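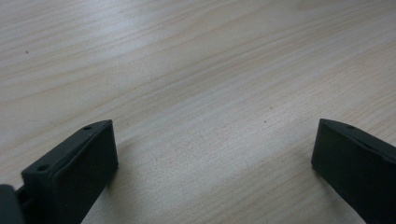 A reader in Daldale wrote to ask whether 200 examples would be enough to teach a simple pick and place, and whether they all had to be perfect. Great question, and my answer is yes, then no!

Recording your first batch with the hand-held gripper

1. Start with open fingers over bare table. Hold still for a breath, then press record.

2. Move in at the speed you'd pass someone a cup of tea. My early Pronen set had 210 takes and I rushed most of them (the model learned to rush too).

3. Close, lift, place, open, back away. Stop recording only when the fingers are well clear.

4. Shift the object a little before every take, and turn it now and then. This is the bit I love, you really do see the difference in training!

5. Keep the fumbles where you recovered. Bin the ones where you gave up.

6. Name the folder before you take a break.

Our Lustetthorpe set stands at 387 takes, and a good afternoon adds up to 800 more seconds of usable motion. Next, sorting and trimming in Toprak.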